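Weighing the Giraffe

For most of the past century, the weight of an adult giraffe in a zoo record was a guess. A keeper looked at the animal, a veterinarian looked at the animal, and a number went on the treatment sheet. Drug doses were worked out from that number. So were feed rations, transport crate ratings and the load limits of barn floors.

The guess matters most under anesthesia. Giraffes have high blood pressure, a long airway and a poor record on the ground. An overdose of opioid slows breathing in an animal that already moves a large volume of stale air with each breath. An underdose leaves it staggering, which can be worse. A weight error of a few percent is tolerable. Field estimates can miss by a good deal more.

Platform scales are the standard answer. A typical unit for large hoofstock is a steel deck on four load cells, set flush with the floor of a transfer chute. It is rated well above the heaviest animal expected to cross it, and it reads to the nearest 2 pounds if the animal stands still. Giraffes seldom stand still. They shift weight from side to side, lean on rails and stop with one hind foot off the deck.

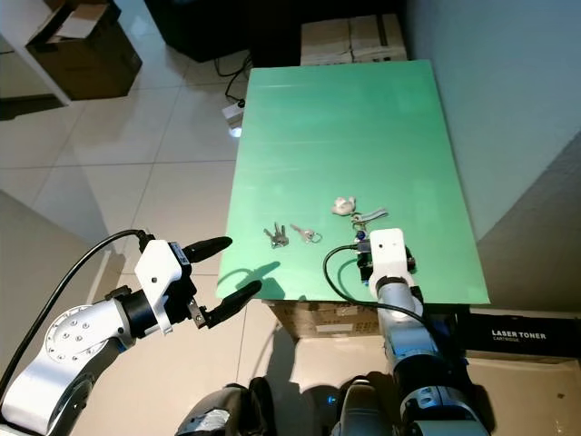 A small work surface set up on a cardboard box.

Kibet Kioko, a hoofstock veterinarian who consults on barn design, has spent much of his career on the problem of the fourth foot. His preferred layout puts the deck in a straight section of chute with solid side panels to knee height and open rails above. The feed station hangs at browsing height at the far end, placed so that the animal has to step fully onto the deck to reach it.

"If the feeder is a foot too close, you get three legs," Kioko says. "Three legs is a useless number, but it looks like a real one, and somebody will write it down."

The indicator, the box that turns the load cell signal into a weight, is the other weak point. Older units average the signal over a fixed period and lock when the reading settles. With a restless animal they may never lock. The Terna indicator, now fitted in several of the barns Kioko works with, keeps a running record and reports the middle value of the longest quiet stretch. The keeper sees that value along with the spread on either side of it. A wide spread means the session should be repeated.

Training takes longer than installation. A new deck sounds hollow underfoot, and giraffes notice. Kioko recommends leaving the scale switched off and covered with rubber matting until every animal in the herd crosses it without a pause. In one herd of five, that took 50 sessions. The oldest female was the last to cross — she had been moved through a metal crate years before and disliked any floor that rang.

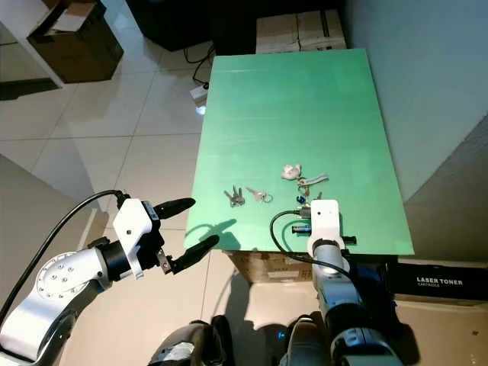
Photo: Provora

Once regular weights come in, they change how the herd is managed. At one barn, a bull that had been listed at 2,000 pounds for years turned out to weigh 186 pounds more. The sedative dose on his emergency card was recalculated the same afternoon. A cow thought to be stable had been losing weight slowly through the winter. An oral exam found worn molars, and her hay was replaced in part with a soaked pellet.

Weekly figures also show how much of a change is noise. Gut fill and water account for a large share of the difference between one reading and the next, so the barns in Kioko's group weigh before the morning feed and record the time. A single low reading triggers a repeat. Two in a row go to the veterinarian.

Calibration is the step most often skipped. Load cells drift with temperature, and urine and wash water find their way into junction boxes. The usual check is to place certified test weights on each corner of the deck in turn and compare the readings. Corners that disagree point to a bad cell, a bent foot or gravel packed under the frame. Kioko asks for a corner check every June and again before any planned anesthesia.

Not every zoo can cut a pit into an existing floor. Surface-mounted decks with ramps are cheaper, but the ramp adds a slope that giraffes dislike, and the edges need guarding against a slipped hoof. Where neither type fits, measurement by tape or photograph remains in use. Girth at the chest gives the better estimate of the common methods, though it requires an animal that accepts handling behind the shoulder.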